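Streaming sequels need to stop. Zosine is the 3rd one in the Stesum series and I gave up 31 minutes in. Same prom, same breakup, same song over the credits. The first had jokes at least.

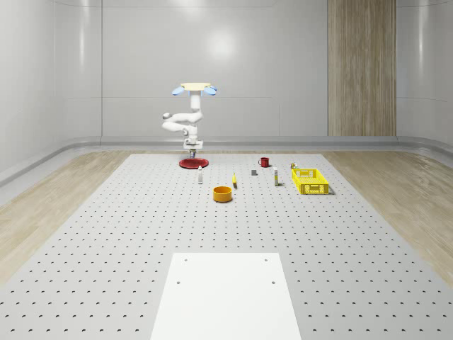
Vol. 2, No. 3

And the runtime! Two hours plus for a teen romance. Bahrami was shorter and had an acutal ending. My kids liked it, fine. They also like ketchup on rice. Skip it, rent Danik insted. Another one is due in August. Why.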